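Costotley Soundtrack Diary
1/4/20

1/ OK so I finally got my hands on the Flukov score and I have been playing it all morning. 24 tracks! I was expecting maybe half that from a TV miniseries.

2/ If you missed the show, it's the one set at the ferry terminal, 4 episodes, all rain and people not calling each other back. Apinya Intarasuk wrote the music and I think it's her first full drama after a bunch of short films.

3/ The main theme is only on a solo clarinet for the first minute or so and then the strings creep in underneath. I had it on in the car and missed my exit. Twice (don't ask).

4/ Track nine, "Evamton," is the one everybody's going to want. It plays when the sister reads the letter, and on the album you get the long version with the extra piano section they trimmed for TV.

5/ Small gripe: the tracks aren't in episode order. "Unnithan" is from the finale and it's sitting there at number three?? I made my own playlist and it flows so much better, I'll post the order later tonight.

6/ Somebody asked who's singing on the end credits. Fatemeh Amini! She's also on two of the quieter cues, no words, just humming way back in the mix. Headphones for those.

7/ The CD is a limited run of 2,334 copies, which is such an odd number and I kind of love it. Mine came with a booklet, and the notes on recording the strings in an old school gym are worth reading. You can hear the room on the louder cues, especially the low stuff.

8/ Stuff I'd skip: the "suspense" tracks in the middle. Four of them and they blur together for me. Fine under dialogue, a bit of a slog while doing dishes.

9/ Still, I've had the clarinet tune in my head since breakfast and I'm about to start the whole thing over.

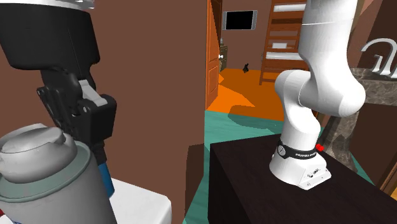
10/ Playlist order, as promised: main theme, the ferry cues, "Evamton," the humming ones, then "Unnithan" and the end credits song. Tell me if you'd swap anything!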